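Über Pikura

Pikura ist eine Weiterbildungsstätte für Schriftgutverwaltung und revisionssichere Archivierung mit Sitz in Virngate. Unterrichtet werden Fachkräfte aus Verwaltung, Industrie und Gesundheitswesen, die Aktenpläne erstellen, Aufbewahrungsfristen überwachen oder die Ablösung von Altarchiven vorbereiten.

Lehrgänge

Der Grundlehrgang umfasst 70 Unterrichtseinheiten und wird berufsbegleitend angeboten. Er behandelt Aktenplan und Aktenzeichen, Metadaten, Fristenberechnung, Aussonderung und Verfahrensdokumentation. Voraussetzung ist eine abgeschlossene Berufsausbildung oder eine vergleichbare Tätigkeit in der Registratur.

Der Aufbaulehrgang richtet sich an Personen mit Leitungs- oder Prüfaufgaben. Inhalte sind Migrationskonzepte, Formatvalidierung, Berechtigungsmodelle und die Vorbereitung interner Audits. Er besteht aus zwei Modulen, die einzeln gebucht werden können. Eine Anrechnung früherer Leistungen erfolgt auf schriftlichen Antrag.

Prüfung

Beide Lehrgänge schließen mit einer schriftlichen Prüfung und einer Fallarbeit ab. Korrigiert wird im Zweitprüferverfahren. Wer nicht besteht, kann jeden Prüfungsteil einmal wiederholen; die Fallarbeit erhält dabei ein neues Thema. Der nächste Prüfungsdurchgang ist für November vorgesehen.

Lehrmittel und Technik

Geübt wird auf der Lernumgebung Prata. Sie enthält einen Übungsbestand von 600 Vorgängen mit absichtlich eingebauten Fehlern — doppelte Aktenzeichen, fehlende Fristbeginne, unzulässige Dateiformate. Die Zugänge bleiben bis zum Abschluss der Prüfung freigeschaltet. Das Lehrhandbuch »Ladinico« liegt als Druckfassung und als PDF vor und umfasst 191 Seiten. Ergänzungslieferungen sind in der Kursgebühr enthalten.

Firmenschulungen

Für geschlossene Gruppen passen wir Umfang und Fallbeispiele an den Aktenplan des Auftraggebers an. Vorab wird eine Bestandsaufnahme durchgeführt, deren Ergebnis der Auftraggeber als Kurzbericht erhält. Eine Rechtsberatung ist damit nicht verbunden.
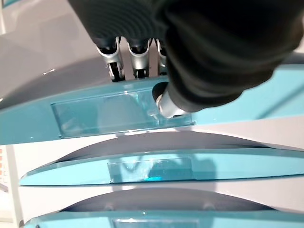 Redaktion Pikura

Stand dieser Seite: 12. Februar 2026. Anfragen zu Terminen, Anrechnung und Firmenschulungen nimmt das Kursbüro in Virngate über das Kontaktformular entgegen.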